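Regional lenders still treat flood exposure as a footnote to credit risk, according to Efthymia Gkikas, who runs loan portfolio analysis at Wolow. Her team reviewed 1,037 commercial property loans in July and found that almost 90 carried no location data more precise than a zip code.

"You can't stress a book you can't map," she said. "The model runs, but the output is an average of averages."
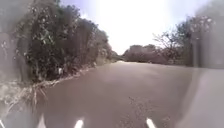 Gkikas wants supervisors to set a common template before asking for capital add-ons. Wolow currently reports under four separate formats, and the loss horizons do not match.

Asked whether smaller banks could bear the cost, she was brief. "Most of it is data entry. The expensive part is going back to borrowers for records they should have filed at origination."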